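The Cups at Skatstead

When Ciarán Corrigan came to the canteen at Skatstead in August, he washed cups by hand with Mrs. Hrnčiar. She washed, he dried. In fourteen months they talked about her sister in Bevley, about bread, about his bad knee. Then the company put two arms at the end of the counter, and Mrs. Hrnčiar was moved to the office upstairs, where she answered the telephone.

Ciarán stayed. His new work was to set the cups out for the arms and to write in a notebook when something went wrong. The notebook had a column for the time and a column for the reason. He did not always know the reason, so he wrote "tired."

"They can't be tired," said Isel, who was his manager.

"No," said Ciarán. "I was."

She bought wallpaper with birds for the walls of the cell, so that it would look more friendly. He liked the birds. In the mornings he said hello to them first, and to the arms after.

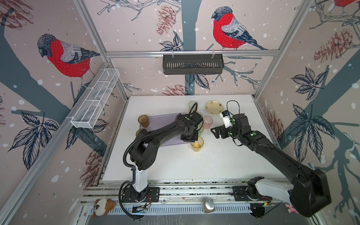

The cell with its bullfinches, the cups set out.

At 15 minutes past three Mrs. Hrnčiar came down with her own cup from the office. She looked at the arms for a while, then she went to the old sink and opened the water.

Ciarán took the towel from the hook - it was still his towel - and stood on her left side, as before.

"So," she said. "How is the knee?"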